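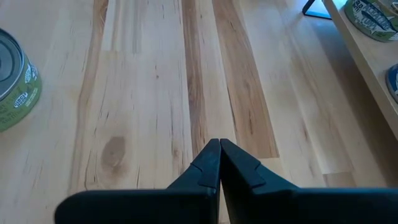
Stoldale Apple Supper last night and I'm still grinning. Going to post a few bits while I remember them (long thread, sorry to anyone who follows me for train stuff)

We sold 94 tickets. The hall takes 100 and last October we were pleased with 60, so you can imagine the squealing at my house when the last few went on Tuesday.

Soup first. Nadja Widmer made three kinds and the parsnip one was gone before my end of the room got a look in. Nadja, if you're reading, I want that recipe!

Then the pies. There were 33 entered this year and Remo Kuster had to judge every single one, poor man. He asked for very thin slices and people kept giving him big ones anyway.

First place went to Hélder Carrilho for his apple and quince. He only moved here in spring and had never entered a pie in anything. The cheer when his name was read out was the loudest of the whole night.

Second was Mrs. Adham from the top of Mill Road, third was the kids from the school cooking club. Theirs had a fox on top made out of pastry – ears, tail, the lot.

Music was the Griton Road Band, all five of them squeezed onto that tiny stage with the accordion hanging half off the side. They played the slow waltz twice because people asked. I danced! My knees are telling me so this morning.

Can we talk about the weather? It poured all week, the lane was a river on Wednesday, and then at four o'clock yesterday it just stopped. We walked down with lanterns after all and there were stars out by the bridge.

The walk was lovely. We went past the chapel, round by the old pump and in at the back of the hall, with Benedikt Bachmann out front singing and everybody joining in on the bits they knew (mostly the chorus).

Raffle! I won a jar of pickled beets. My sister won the big hamper, again, that's two years running, and she did share the chocolate so I'll let it go.

OK the money. Tickets, raffle and pie slices came to $2,931 and every bit of it goes to the new hall roof. That's the most the supper has ever made.

Huge thanks to Fabian Danzer, who was at the sink when I arrived and still at the sink when I left. Somebody please buy him a drink.

If you left a blue casserole dish or a child's left mitten (red, with a button), they're on the shelf by the coat hooks. Hall's open tomorrow from ten till noon.

Next thing is the carol evening, and the band has already said yes. Singers wanted, low voices especially – practice is Thu 24 November at seven, in the hall, come even if you can't read music. I can't either!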